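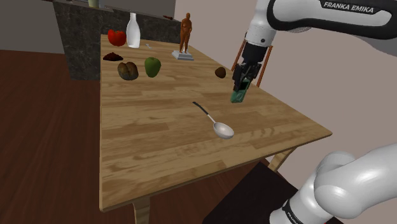 Looking After Coins at Home

Most coin collections in ordinary houses start as a coffee can or a drawer. The tips on this page are for that kind of collection: commemoratives bought as gifts, a few old silver dollars, foreign change from trips, and maybe a proof set from a birth year. They were put together by Ayanda Pillay, with corrections from Fatima Magagula, and last gone over on 8 January 2022.

Handling

Hold a coin by its edge, between thumb and finger. Skin oil on the face of a coin can leave a print that shows up months later and doesn't come off. Wash and dry your hands first, or wear thin cotton or nitrile gloves. Cotton gloves are slippery, so go slowly with small coins.

Work over a folded towel. Hard tabletops and tile floors put dents in rims, and a dented rim on a gold or silver coin takes a good part of the collector value with it.

Don't talk over uncovered proof coins. Tiny drops of spit make dark spots on a mirror finish.

Leave the box coins alone. If a commemorative came sealed in a plastic capsule, it can be looked at perfectly well through the capsule.

Cleaning

For anything that might be worth more than its face value, the advice is to leave it dirty. Silver polish, baking soda, toothpaste, vinegar and pencil erasers all remove metal or scratch it. A dealer will spot a cleaned coin in a few seconds and offer less.

Loose dirt can come off with a soak in distilled water. Use a glass dish, change the water once or twice, and pat the coin dry with a soft cloth. Don't rub.

Sticky residue from tape or an old album can often be lifted with pure acetone from the hardware store. Nail polish remover has perfume and dyes in it and shouldn't be used. Open a window, keep well away from the stove or any other flame or spark, and use a glass dish, as acetone melts some plastics. A short soak is enough.

Pocket change that you only want to look nice can be washed with dish soap and warm water. Dry it completely before it goes back in the jar.

Holders

Soft, floppy plastic flips often contain PVC. Over time it leaves a green, sticky film on the coin. If a flip smells like a new shower curtain, take the coin out of it.

Cardboard holders with a clear window are cheap and fine for most coins. Buy them in the right size. Flatten the staples with pliers after closing, or they will scratch whatever is stored in the next holder. Take the staples out before removing the coin, and never pull the cardboard apart around them.

Hard capsules are worth the money for gold and for proofs. We have used the Dellero ones, and they close tightly but need a firm push with both thumbs. Measure the coin across before ordering.

Paper envelopes should be marked acid-free. Write on the envelope before the coin goes in.

Where to keep them

A closet shelf on an inside wall is a good spot. Attics get too hot in July, and basements are damp in most places. Kitchens and bathrooms have steam.

Fresh oak gives off acids that tarnish coins, and so do some paints and glues. Metal boxes or plain polypropylene tubs are safer.

Put a packet of silica gel in each box and replace or dry it out when the indicator beads change color. Humidity below 55 percent is low enough for most collections. A cheap gauge from the cigar counter will read it.

If you use a fireproof safe, check inside it often. The lining in many of them holds moisture.

Keeping a list

Write down what you have before you need the list. For each coin put the country, face value, date, mint mark, what was paid and where it came from. A spiral notebook works. So does a spreadsheet, with a copy kept somewhere other than the house.

Keep the certificate and the original box with any commemorative. Store them together, and put the same number on the list and on the outside of the box. Fatima's list runs to 567 entries, and she numbers in pencil.

Take a clear photo of both sides of anything worth over $200. Many homeowner's policies set a low limit for coins, so call the agent and ask what yours is. Ask too whether the coins have to be listed separately.

Go through the boxes once a year and look for green spots, haze or loose staples.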